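Textile Crafts Board > Machine Embroidery > Stabilisers and backings

Thread: Label patches on felt, edge pulling in

tackyback
I make felt play food to sell at a local market in Jeltdale. The food shapes are fine. The label patches are causing trouble. I stitch them separately on white cotton twill, cut them out and sew them to the felt body. After the border goes down, the patch draws in at the waist and no longer matches the template. The loss is 2 mm on a patch 72 mm tall, enough to show on any label with straight sides.

Set-up: single needle machine, 40 weight polyester, 75/11 needle, one layer of tear-away. Satin border at 0.4 mm spacing. Top tension is as the manual gives it.

Is this a digitising fault or a backing fault?

hoopside
Backing. Tear-away perforates under a satin border and after that there is nothing holding the cloth. Use a medium cut-away, hooped with the twill, and leave it in the patch. It will be hidden once sewn down.

Pull compensation will also need to go up. Try 0.3 mm for the border and leave the fills alone.

Sarkar_Threads
I disagree with hoopside on the order. If you change backing and compensation together you will not know which one did the work. Run the same file on cut-away first, measure, and then touch the file.

What is your stitch count? Dense fills under a border pull before the border is even started.

tackyback
2664 stitches for the whole patch, lettering included. The fill is light. Most of the white is bare twill.

hoopside
Then the fill is not your problem. Is there any underlay on the border?

tackyback
Centre run only.

hoopside
Change it to edge run plus zigzag. A centre run does very little on a border wider than 2.5 mm.

pfakir
Two points from somebody who has done a lot of these.

First, order of sewing. Lettering goes last on most labels, but if the border is doing the pulling, small black text sewn after it will land out of register. I sew fill, then text, then border.

Second, an outline inside the border needs its own gap. Leave at least 1 mm of bare cloth between the two or the outer one pushes the inner one about.

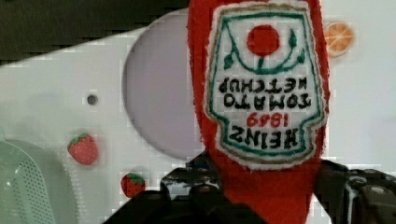 Ketchup label, black text, green outline inside a tan edge.

Red felt is a nuisance for a separate reason: the dye. Test a scrap against damp white cotton before you put a white patch anywhere near it.

Piyumi

Sarkar_Threads
Text before border is fine on a patch. On a garment I would not do it. The hoop gets knocked about too much between colours.

tackyback
Thanks, pfakir. Which felt do you use? Mine goes fuzzy at the cut edge after a few months on the stall, and customers ask whether it is meant to look like that.

pfakir
Wool blend where I can get it. Acrylic frays and pills sooner. Whichever you buy, cut with a rotary blade and leave the edge alone. Singeing acrylic leaves a hard bead that is no good on a toy.

hoopside
Sellura do a stiffened acrylic that keeps its edge better than the soft sort. It costs more and it is harder on needles.

Sarkar_Threads
It also creases white along any fold. I sent mine back.

hoopside
Mine did not crease. Possibly a different batch.

t_bhuiyan
Moderator note: please keep felt suppliers to the materials board. There is already a long Sellura thread from March.

On the original question, check that the twill was pre-shrunk. If you press the finished patch with steam, part of your loss may be the iron.
Thilini

tackyback
I do steam them. I had not measured before pressing.

Results, 20 August 2019. Three patches each way, measured off the hoop and again after steam:

Tear-away, old file: 1.2 mm short off the hoop, 2 mm after steam.
Cut-away, old file: 0.6 mm short, 1.3 mm after steam.
Cut-away, edge run and zigzag: 0.3 mm short, 1.1 mm after steam.

So the iron takes a steady 0.7 or 0.8 mm whatever I do with the file.

Sarkar_Threads
Wash and press the twill before cutting. You can leave the compensation where it is.

hoopside
I would still add 0.1 mm.

tackyback
Have put a metre of twill through the wash. Will try it both ways when the Clanar thread order turns up, as I am out of black.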